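How to Teach a Mixed Group to Play a New Board Game Without Losing Anyone

I have taught the rules of board games to patient people for a long time, and I have watched many of them quietly decide to go home. The signs are well known. Somebody starts stacking their pieces. Somebody asks if there is more dip. By the time you get to the scoring, you're explaining it to a dog.

What follows is the method I use now, worked out over several winters of game nights at the Sheehan Street library annex, where the chairs are bad and the crowd runs from age nine to retired. It works for card games, tile games, block games and most things that come in a box heavier than a shoe. It does not work for war games with a 39-page rule book. For those you need a friend who owes you money.

Before anyone arrives

Read the rules the day before. Reading them aloud at the table for the first time is the most common way to kill an evening, and it's the way I did it for years. Read them once straight through, then play two or three turns by yourself, taking every seat. You'll feel foolish. You will also find the rule you misread, and you'll find it in private.

Punch out the cardboard and open the card packs. If you paid for the pleasure of opening shrink wrap, have that pleasure alone.

Write yourself a cue card with these on it:

What we're trying to do
How the game ends
What you can do on a turn
The one thing everybody gets wrong

That fourth line is worth some thought. In Zulwood, the trading game we play most, it's that you draw before you trade. I've said so to every group I ever taught, and every group has traded first. Say it anyway. Later on you can point to having said it.

Start with the point of the game

Most rule books open with a legend about a kingdom. Skip it. Your first sentence should tell people how to win, and it should be short: "You want the most grain when the deck runs out." Now every rule that comes after has something to hang on. If you start with the setup instead, people have to carry a pile of loose facts in their heads until you get around to telling them what the facts are for, and they'll put the pile down long before that.

If the story matters to someone at the table, they can read it off the box while you shuffle.

Teach one turn, then play it

Take a turn yourself, out loud, with your cards face up. "I draw. I have two reds and a green. I could trade with Fadime, and I'm going to, and it's a poor idea." Then have the person to your left do the same, with help. Go once around the table with all the cards showing. Then gather everything up and start for real.

This practice round takes maybe five minutes, and it's the best bargain in the whole method. Groups always want to skip it. Don't let them. The people who want to skip it are the people who will be asking what a turn is at nine o'clock.

Hold some rules back

You do not have to explain everything at the start. If a rule can't come up until the second half, save it for the end of the first half. The exception is any rule that would change how somebody plays early on. Ebise Negash once lost a whole harvest to a frost rule I had been saving for later, and she brings it up still, usually in front of new people. She's right to. Warn people about frost.

A fair test: would I be angry if I learned this on turn six? If so, it goes in the opening talk.

Choose the first game with some mercy

For a group that has never played together, pick something that finishes inside 30 minutes. You can always play it twice. What you can't do is get out of the middle of a three-hour game with grace, though I have seen people try it with a phone call.

Block and bar games are good openers. The pieces are plain, there's nothing to read, and a nine-year-old can see who is ahead. Two colors is plenty for a first night. People who freeze up at a hand of cards will happily push bits of wood around, and they start talking to each other while they do it. 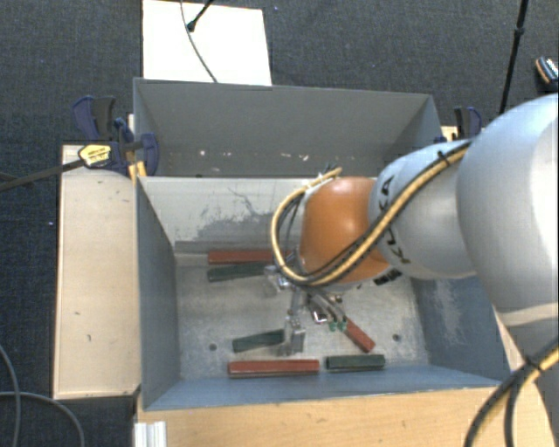 Wooden bars in red and dark green.

Keep the pieces in something shallow with sides. A deep box means rummaging, and rummaging stops the talk. I buy plain trays and ignore the nice velvet bags, which cost more and hide the one piece you need.

Answer questions the short way

When someone asks "Can I do this?", the answer is yes or no. They haven't asked for the history of the rule or for your view of the expansion. Betton, the older of our two farming games, seems to bring out the lecturer in everyone who owns it, me included. I now keep a glass of water beside me and drink from it when I feel a story coming on.

If you don't know the answer, make a quick ruling, say that it's a ruling, and look it up when the game is over. Four people watching a fifth person read is not entertainment.

Don't play other people's turns

You'll see better moves than the ones they make. Keep them to yourself unless asked, and if asked, give two choices and let them pick. A beginner who loses with her own plan will want another game. A beginner who wins with yours has mostly been moving your furniture.

As for winning, the teacher shouldn't throw the game, which people notice, and shouldn't win by 200 points, which they notice more. Try out some odd plan you've always wondered about. It will probably take care of the matter for you.

Packing up

Sort the pieces by color before they go back in the box, and let everybody help. This is when the good questions come, the ones people were too shy to ask during play. Leave the cue card on top, inside the lid. Mine for Wander has been in there since our first March at the annex, and it has a coffee ring over the fourth line, so I still forget to mention the bridges.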